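Review: the Vurnano two-arm kit, built in a shared workshop

Mar 25, 2020, by Agnese Vaher
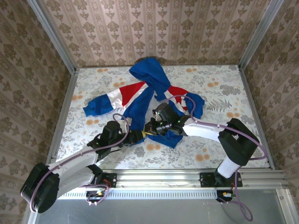 Can one person put the kit together without help?

One person can do nearly all of it, but fitting the arms to the front rail needs a second pair of hands. The rest is bench work with hex keys and a small screwdriver.

I bought the Vurnano kit last October and built it at the Veltville workshop, where I rent a bench. I paid for it myself. The kit comes as two boxes, one for each arm, and the frame is ordered separately. I got my frame parts from Karagiannis, who cut aluminium extrusion to length and post it in a long tube. The cuts were square and one end needed a file.

The frame

You could clamp the arms to any solid table. I wanted sides and a back, so that the background stays the same whatever else is going on in the workshop. The frame went together in one evening. The front rail is the part to spend money on. I first tried a thin one and it twisted when both arms pulled, so I sent for the wide section and started again. With the wide rail there is no movement I can feel.

The sides and back are lined with wallpaper and there is a floral cloth over the tabletop. The cloth needs to be pulled tight. A loose cloth gets picked up along with whatever is lying on it, and then you have two things to untangle.

The arms

Each arm took me 4 hours. The instructions are a set of drawings with hardly any words, and they are fine until you get to the wrist, where two drawings show the same bracket from opposite sides without saying so. I put the first one on backwards and only found out when the gripper would not close fully. The second arm was quicker because I had already made the mistake.

The links are white and the brackets and motor housings black. The finish is decent. Screws are supplied with 2 spare of each size, and I used both of the smallest ones. The mounting plates bolt straight to the rail slots, and you can slide the arms along before tightening. Mine are set so that the grippers can meet in the middle of the table. If you place them much further apart, they can each reach their own side and very little of the other.

Wiring

This is the weakest part of the kit. Each arm has a small circuit board, which I fixed just below the rail, and a purple cable that runs from the base to the gripper. The cable is long enough, which I was glad of, but there are no clips for it. You need slack at the elbow or the arm tugs on its own lead, and too much slack leaves a loop hanging where you will catch it with your sleeve. I have not settled on a tidy answer for the right arm.

The green connectors on the boards are small and the labels are smaller. Take a photograph before you unplug anything.

Using it on clothes

I bought the kit to work on handling laundry, mostly tops. Soft things are hard for it. A gripper closes on a fold well enough, and two of them can take hold of the same bit of cloth, but getting a long-sleeved top from a heap to something flat is slow work. Stripes and blocks of colour help me, as I can tell a sleeve from the body when it is all bunched up. Plain dark jumpers I have given up on for now.

The grippers hold cotton firmly. Thin, slippery fabric slides out when the arm moves quickly - slowing the lift down cured most of that. I have not tried anything heavier than a sweatshirt.

The Paltemico software that comes with the kit does the basics. It moves the arms, records positions and plays them back. It forgot my settings twice in the first month, so I now keep a copy of the file. There is no undo.

Cost and support

The two arms came to 300 pounds and I spent another 40 on fixings and cable. The frame was extra, and what you pay for that depends on how big you make it. I wrote to Vurnano about the wrist drawing and had a civil reply with a corrected page attached. The corrected page is still not in the download.

Would I buy it again

I would, with the wide rail from the start and a bag of cable clips in the same order. Anyone who wants something working on the first evening should look at a ready-built pair and expect to pay more. My next job is to replace the screws on the left mounting plate with longer ones.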